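Shared studio wants a cut of my sales. Normal?

Posted in Studios and Workspaces

Henok Jemal

I paint, mostly medium-sized oils of car parks and the backs of supermarkets, which tells you how the money side is going. For the past few years I've had a corner in a shared studio above an old upholstery shop. It's called Kimmont, after the street, and there are several of us up there, divided by shelving and good manners.

The deal has been simple. I pay 598 a month, I get the corner, the sink, a key and the right to complain about the stairs. I signed two pages when I moved in. One of them was about not washing solvents down the sink.

In July the building changed hands and the new landlord, an outfit called Horrocks, sent everyone a "refreshed license agreement." Rent stays the same. Hooray. But there is a new clause saying that Horrocks takes 40 percent of the price of "any work sold from, or as a result of, the premises." When I emailed to ask what "as a result of" means, I got a cheerful reply saying it's there to "align our interests." My interest is in keeping the money, so we are not aligned so far.

What I have sold this year: a big painting for 1,352 to a couple who found me online, and a handful of small studies to people who came to the open weekend. The couple never set foot in the building. I delivered the painting to them myself, in the rain, in a borrowed van with one working wiper.

So, is it normal for a studio to take commission on top of full rent? Would they have any claim on the couple's painting? And if I just don't sign, what happens? I've got a rack of half-dry canvases and a horror of moving them. I moved once before, into the spare bedroom at home, and painted nothing for an entire winter except the skirting board.

A cloth of mine up there, as of this morning, for anyone who thinks I'm running an empire.

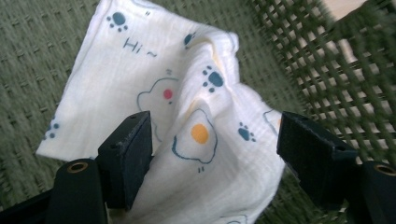
Hi ~

I should add that I like the place. The light is good from ten until two and the woman in the next bay plays the radio at a volume I can pretend not to hear. I would rather stay. I'd just rather not pay for staying twice.

Replies

Malcolm Haworth

Commission is normal. Rent is normal. Both together for one desk is somebody having a go.

Long version. A gallery takes a cut, often a fat one, and in return it hangs the work, lights it, prints the labels, invites people, pours them warm wine and talks to them so you don't have to. You can grumble about the percentage but there is a job being done. A landlord supplies a floor. You already pay for the floor.

There are places that run halfway between the two, and I was in one for years. It was called Callatano and it charged a very low rent and took a slice of whatever sold at its own shows. That was a fair swap. If I sold something out of the back of my car, that was my business. The wording said "sold through the Callatano exhibition program" and everybody understood it, including the ones who never read anything.

So look at your wording again. "From, or as a result of, the premises" could mean every picture you paint there until you die. You painted the thing on the premises, therefore it is a result of the premises. I doubt they sat down and plotted this. More likely they lifted it from an agreement for some other sort of business and changed the logo. But you'd be signing what it says, whatever they had in mind when they pasted it.

What I would do:

Dig out your original two pages. Look for how long the term runs, how much notice each side has to give, and whether it says anything about changes. If there's a fixed term still going, a new owner often has to live with the old agreement until it ends. Rules depend on where you are and whether yours is a lease or a license, so get somebody qualified to read it. A lot of artists' associations and local arts councils can point you at a lawyer who'll look at a short contract cheaply or for nothing.

Write back with your own version of the clause. Something like "sales made at exhibitions organized and staffed by the landlord." Then ask for a lower number as well. They can only say no, and they've already said 40, so you've had the worst of it.

Talk to the others upstairs before any of them signs. One painter objecting is a nuisance. A whole floor objecting is a vacancy problem.

On the couple with the van delivery, I can't see how a clause you haven't signed could reach back to a sale you've already made. Check that with whoever reads the contract. Keep the emails that show how they found you.

Don't stop paying the rent while you argue. I've seen that done on principle, and the principle ended up in the street with his easels.

Khang Quách

Just move. Plenty of empty units about. My cousin got one with a roller door.

Henok Jemal

Thanks, Khang. I've looked at roller doors. They are all either out by the ring road or already full of somebody's motorcycle. Still, noted.

Malcolm, that's very helpful and slightly alarming. I've found the two pages. They were in a drawer under a tube of cadmium red that had, over time, become part of the drawer. The term is a rolling one, with 2 months' notice on either side, so I suppose they can simply give me notice if I dig my heels in. There's nothing about changes. The solvent page remains very firm.

I did speak to the others. The printmaker had already signed without reading it. The ceramicist says she'll sign nothing until somebody fixes the window, which I gather has been her position since before the window broke. Everyone else is willing to send a joint letter provided that someone else writes it, and they all looked at me when they said so.

I've drafted it up there this afternoon with everything put away, which is how you can tell I'd rather be doing anything else.

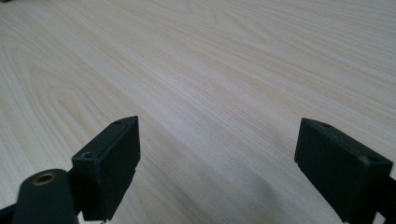 Kofi Antwi: before you send that letter, take out every adjective. I wrote one of these to a landlord once and used the word "feudal" twice. It felt marvelous for an evening and cost us a month of sulking on both sides. Say what you pay now, say what the clause would add, say what wording you could accept, and give them a date to reply by. One page. Sign it together, in alphabetical order, so no one looks like the ringleader.

I agree with most of what Malcolm says but I'd be a bit less gloomy about the rolling term. Yes, they can give you notice. They also have to find someone else who'll climb those stairs and pay 598 for a corner, with that clause in the agreement for the new person to read. New owners like a full building. They don't want to spend their first winter advertising for painters.

Two other things I'd ask for while you've got their attention. First, how would they even know what you sold? If the answer is that you have to report every sale and open your books, that's a bigger problem than the percentage. I would not want my landlord knowing what I earn, chiefly out of embarrassment. Second, the open weekend. If they're going to put money into it, with proper signs and someone on the door, then a small commission on that weekend alone isn't outrageous. It gives them something to win, and you can be gracious about it.

And get the printmaker to write in as well, even though he's signed. They may let him out of it if they change it for everybody else. If they don't, he'll have learned to read things, although in my experience printmakers only read them backwards.

Khang Quách

Truvodik has units. No idea on price. Has parking though

Malcolm Haworth

Truvodik is storage, Khang. They don't let you work in them. A friend tried it with a headlamp and got a stern letter.

Second Kofi on the open books. I'd missed that, and it's the first thing I'd raise.

Henok Jemal

Adjectives removed. It has gone from a page and a half to eleven lines, and I miss "predatory" very much. It went off at four o'clock with everyone's name on it, including the printmaker's, who asked me what it was about after he'd signed.

I'll post again when they answer. In the meantime there's a wet painting of a loading bay that needs its sky finished, and the light's gone.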